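Work with us > Ustham site > Cell technician (part-time)

Part-Time Cell Technician, Ustham

Posted in May by Adeel Gondal

We have one robot cell and we need a second person to look after it. The first person is me, and I would like to take a vacation.

The cell is called Coster. It was named after the first person to get the curtain rail level. Coster is a single arm with a two-finger gripper, an aluminum frame, a set of posts, and a teal curtain that people keep asking us to change. We aren't going to change it. It hangs properly, it keeps the light even, and we bought a lot of it.

The work is part-time, mornings, at our Ustham building. You would share the cell with me and report to Uzma Abbasi, who runs operations and signs for parts. Uzma is fair, answers messages before 7 a.m., and does not believe in "it was making that noise already."

What the job involves

Most of the job is looking at things that were fine yesterday. Bolts in the frame brackets work their way loose. Cables rub. Clips crack, usually the one you have no spare for. You go around with a hex key and a flashlight, you write down what you found, and you write it down even when what you found was nothing. Our log book has whole pages of nothing in it and I am proud of every one.

After roughly 2,000 cycles the finger pads come off, get wiped and inspected, and go back on in the same order. After 200 cycles you check the home position against the mark. If it has drifted, you don't nudge the mark. Somebody before you nudged the mark and we spent most of a spring finding out.

The rest is repair. That means cable changes on the wrist, replacing posts, squaring up the extrusion after someone has leaned on it, and the occasional hour on the phone with the supplier, Talham, listening to a flute. You will get to know the flute.

A lot of it is close work. The brackets and posts are right up against the teal, and you need to be comfortable getting your head and arms in near the metalwork with the arm locked out. The arm gets locked out every time, with your own padlock, and the key stays in your pocket. I have very little sense of humor about this one.
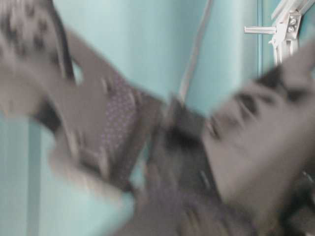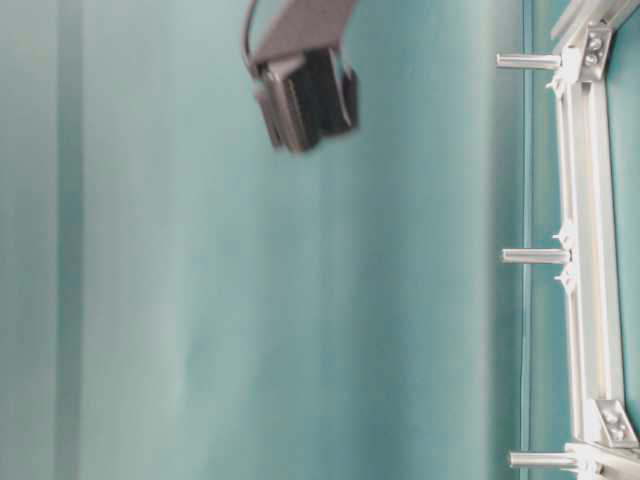 What we're looking for

You should have spent some time keeping a machine running. It doesn't have to be a robot. The best technician I ever worked with came from bowling alleys, and she could hear a dry bearing from the parking lot.

- You can use a torque wrench and know when you don't need one.
- You can read a wiring diagram, including one that was drawn by me.
- You label both ends of a cable before you unplug it.
- You can stop a job halfway and hand it over so that the other person knows where you stopped.
- You have decent close-up vision, with or without glasses.

Useful but not required: some experience teaching positions from a pendant, some experience with slotted extrusion and its many small nuts, and the patience to pick up those nuts when the tray goes over.

You don't need a degree. You do need to be okay with being wrong out loud. If you overtightened something, say so and we'll order another one. If you say nothing, I'll find it in three weeks and be much less pleasant.

What you get

Twelve hours a week to start, with more in the months when we rebuild. Paid training for the whole first month, which is mostly following me around while I mutter. After that you get your own padlock, your own drawer in the tool chest, and a vote on the order of the log book columns (it is a live issue).

There is a tool allowance of $2,000 in the first year. Last time somebody spent a good part of it on one extremely nice ratchet, and I have to admit it is a nice ratchet.

Coffee is free and tastes like it. The Shaikh bakery across the road is better and they open before we do.

What you should know before applying

The cell is one machine. If you want variety, this may wear on you. You will learn how one particular arm sounds when it's happy, and you will start hearing it at home when the dishwasher runs. Some people enjoy this. The last technician lasted four years and left for a job with windows.

The room is warm in the afternoon, which is one reason for the morning hours. Long hair gets tied back and loose sleeves get rolled up before you go near the arm, and that goes for visitors and for Uzma.

How to apply

Send a page about yourself and a second page about something you fixed. Tell us what was wrong with it, what you thought was wrong with it first, and how long you believed that. We read the second page more carefully than the first.

If we like what we see, we'll ask you in for a paid half day at the cell. There's no test. We take a bracket off, check it, put it back, and see whether we get on each other's nerves. Please wear closed shoes.

Write to Adeel Gondal, Coster cell, care of the Ustham front desk. If I don't answer, I'm probably on hold with the flute, so try Uzma.

Contact | Ustham site | Copyright, all rights reserved | Back to top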